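Tillia Community Kitchen -- Progress Report to the Velton Fund
Prepared by Delphine Sorensen, Program Manager

Where we are

Thank you, first of all, for your patience with us over the summer. When I wrote to you last we were still waiting on the second oven and I was, I admit, a bit gloomy about it. The oven came in June, it heats evenly, and the cooks have stopped threatening to bring their own from home. Since then we have been serving the community lunch at both sites, Yazzie Street and the old Eltar school building, and I am very pleased to report that we served 3,322 meals this period, up from 2,732 in the one before.

Most of that growth came from Eltar. We had expected families, and we did get families, but what surprised us was how many older neighbors started walking over on their own once the side door was unlocked at eleven. Several of them now stay well past one o'clock, playing cards and giving the cooks advice on soup (the advice is mostly more pepper).

Cooking classes

The evening classes are the part of the grant I get asked about most, so let me give them a little room. We had 54 people sign up for the spring round, and enough of them asked for more that we added a second level, which covers bread, beans, and cooking for a crowd. The beans night was a great success. The bread night ran until almost ten because we misjudged the rising time, and everyone was very good about it -- we sent people home with dough in bowls and instructions written on masking tape.

Attendance dipped in August, as it does every year, and I would rather plan for that than fight it. Next summer we would like to pause the classes for the month and put those hours into recipe cards, which are badly overdue in Spanish.

Serving ware and dishes

We used part of the equipment line for trays and plates, as agreed in the revised budget. Having sturdier trays has made the lunch line move faster at Yazzie Street, and washing up is quicker too, though we are still short on drying racks and would like to move a small amount over from the linens line to cover them. I will send the form separately.
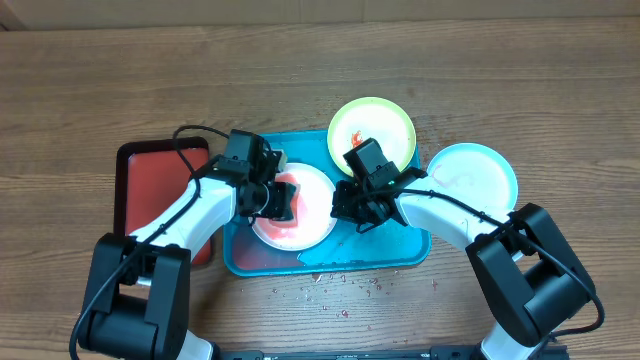

What comes next

In September we start the fall round of classes and open the Eltar kitchen for one extra lunch a week. We are hiring a part-time cook to make that possible, and two good people have already applied. The one thing still worrying me is the walk-in cooler, which is noisy and getting noisier. The repair estimate should be in before my next report, and I will pass it along as soon as I have it.

With warm thanks from all of us,
Delphine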